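Hardware Basics, Handout 4: The Processor and Its Socket
Revised 15 August 2020

Bring this to the bench. Copies left in the Padelitz building will be recycled, along with whatever you wrote on them.

1. Before you open anything

Shut the machine down, pull the power cord, and press the power button once with the cord out. Then lay the tower on its side with the open side up. Students who work on an upright case learn a lot about gravity and very little about processors.

Clip your wrist strap to bare metal on the chassis. Paint does not count. Neither does the table, your chair or the person next to you.

2. What you are looking at

The processor is a square of circuit board with a metal lid on top, called the heat spreader. The lid carries the model marking, and it is the only part you are welcome to touch, although edges are better.

The bench machines use a socket where the pins live in the board and the processor has flat pads. The pins are thin, gold-colored and easily offended. One fingertip, one sleeve or one dropped screw will bend a few of them, and the machine will then refuse to start in a way that looks like every other fault in the course. The store charges us 200 for a replacement board, and the Lonel catalog number ends in 741, which I know by heart for sad reasons.

Around the socket is a metal frame with a load plate, held down by a wire lever. Memory slots are close by on most boards. On our bench machines the modules come out first so you have some room for your hands.

3. Taking the processor out

Remove the cooler and clean off the old paste with a lint-free wipe. About a pea's worth goes back on later – a pea, please, not a pancake.

Press the lever down, ease it out from under its catch and let it rise under control. It is a spring and will happily do the job without you. Raise the load plate. Lift the processor straight up by its edges. Sliding it is how the pins get combed.

Put it on the foam, lid down, pads up.

4. Putting it back

Find the small triangle on the corner of the processor and match it to the mark at the socket. Check the notches too. Lower it level, let go, and look at it from the side. If one corner sits high, lift it out and start again. Nothing in this step needs force. The lever does, and the first time you close one you will be sure you broke something. It makes that noise.

5. Reference pictures 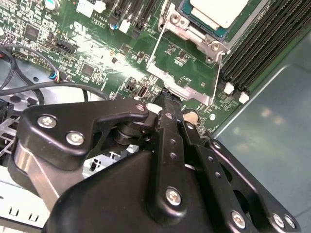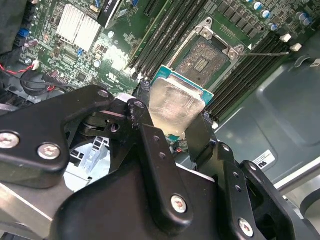
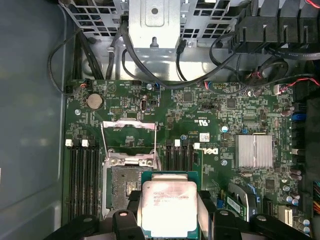
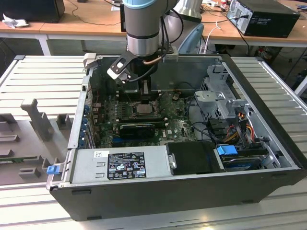
The green boards are the ones to study for the November practical.

Trustesa, from the evening section, wrote back that the bit about the lever noise ought to go at the top in capital letters, having stopped halfway through closing one and sat there for several minutes wondering whether to confess. The other request from the same note was for a rule on how long a bare socket may be left open during a break. The plastic cover goes on whenever you leave the bench, even for coffee.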